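Household Care Practice, Unit 7
Handout: Bottles, Cloths and What the Label Claims
Flynn Ormsby

Read this before the practical. It covers wiping down a table with a bottled cleaner and a cloth, a job most of you believe you already know. I have my doubts, having watched last year's group at Tormont flood a tabletop and call it finished.

1. The label

Cleaning products come with a great deal of print on them. Some of it matters: what the stuff may be used on, whether to dilute it, how long to leave it, what to do if it gets in your eyes. The rest is selling. "Fresh" is a smell. "Powerful" has no agreed meaning that I could find. "Streak free" usually depends on who is holding the cloth.

Find the directions and the warnings and read those first, even when the type is tiny. If you can't read them in the light you have, move to better light. Guessing the dilution from memory is how people end up with sticky shelves. 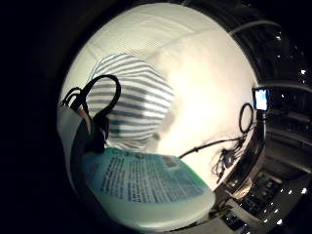
Does using more cleaner than the directions say get a surface cleaner?
Rarely. Past a certain amount you are only adding residue that has to be wiped off again, and residue holds dust. Start with the amount given, and go over a stubborn spot a second time if you must.

2. Spray or pour

A trigger sprayer is handy for upright surfaces and for small jobs. It is also very good at putting cleaner where you didn't want it – on your sleeve, on the wall behind, in the air you are breathing. For a tabletop I prefer the cloth to be damp before it touches anything. Spray the cloth, or pour a little onto it over the sink, fold it and wipe.

Never move a product from its own bottle into another one because the other one has a nicer trigger. The directions stay behind on the first bottle, and a month later you have a liquid with the wrong name on it. Mixing two products is worse. Some combinations give off dangerous fumes, and no stain is worth finding out which. 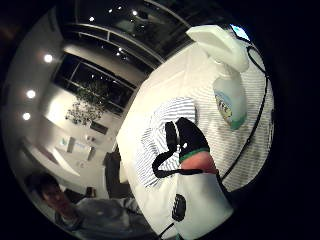
Lindiwe Le Roux objects to this section every year. Her view is that spraying the cloth wastes product, that half of it soaks in and never reaches the table, and that a light mist straight on the surface does the job if people would only stand back a little. She may be right about the waste. I'm not convinced about the mist, but try both in the practical and write down which left fewer marks.

3. The cloth

Cloths get less attention than bottles, probably because there is less money in advertising them. An ordinary woven cloth, washed often, will do most of what a special one will. I have read the claims for the Skuter cloth and the Xia cloth, and neither says what it was compared with. Until I see that, I would spend the money on having more cloths.

What does make a difference is folding. A cloth folded in half, then in half again, gives you several clean faces to work through. A cloth bunched in the fist gives you one dirty lump, and you will spread whatever was on the first corner of the table to the last.

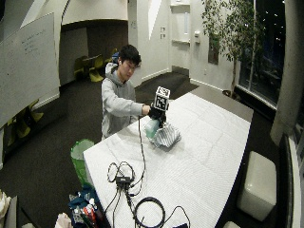

Turn to a fresh face as soon as the one you are using looks gray or feels gritty. When you run out of faces, the cloth goes in the wash. Rinsing it under the tap and carrying on is acceptable at home, if you wring it properly. Patterned cloths are harder to judge than plain ones, so go by feel.

Keep kitchen cloths and bathroom cloths apart. Color coding is often recommended and I have yet to see a household keep it up for 3 weeks. Two hooks in two different rooms works better.

4. Putting away

Close the cap or turn the nozzle to off before you lift the bottle, and wipe down the outside. Store it upright, out of reach of children, away from food. Check how much is left while you have it in your hand.
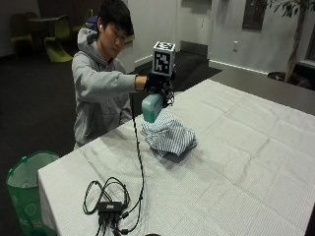
A bottle you can see through makes that easy. With the others you go by weight, which people misjudge, and then they buy another and own three half-used ones.

Hang the cloth open to dry. A damp cloth left in a heap will smell by the next day, and perfumed cleaner only covers that for a while.

For the practical

Bring 2 clean cloths and one cleaner in its original bottle. The tables in the Grurnotier room must be cleared before you start. Work in pairs, one wiping and one taking notes, then swap. Notes should say what you used, how much, and what the surface looked like once dry. "Looks nice" will be handed back.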